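7 Apr 2019, Remum bin picking, grasp scoring

Reran the comparison with the new sampling rule. Marius wanted it done on the KUKA cell before we touch the network again.
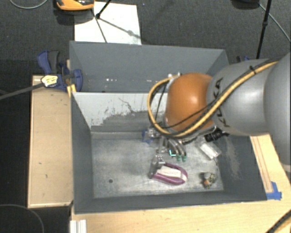 The old rule took 200 grasp candidates per depth image, uniform over the bin. The new one (Maricica's) takes the same number but weights them toward places where the last attempt disturbed something. Scoring net unchanged, same weights as the Tekum runs from September.

Total attempts logged: 1,375, both rules together, alternating every refill so lighting drift hits them equally.

What I see so far:

- Weighted sampling makes fewer repeat failures on the same item. This was the point of it, so good.
- Flat packages near a wall are still bad under both rules. The approach gets rejected for collision and the planner falls back to a poor second choice.
- Time per pick is slightly up. Probably my code, I rebuild the height map twice.

Dropped 19 attempts from the analysis. The logger wrote an empty force trace for those. Marius Sârbu thinks it is the same buffer problem we had on Rocha. I haven't checked.

Calibration: moved the bin a little when I tightened a clamp, then redid hand-eye before restarting. Residual came back where it was. Attempts before and after are in separate folders, don't merge them.

To do: fix the height map call, rerun with a wall margin of 2 cm, ask Maricica Crăciun whether the disturbance weight should decay over time or reset at each refill. At the moment it resets.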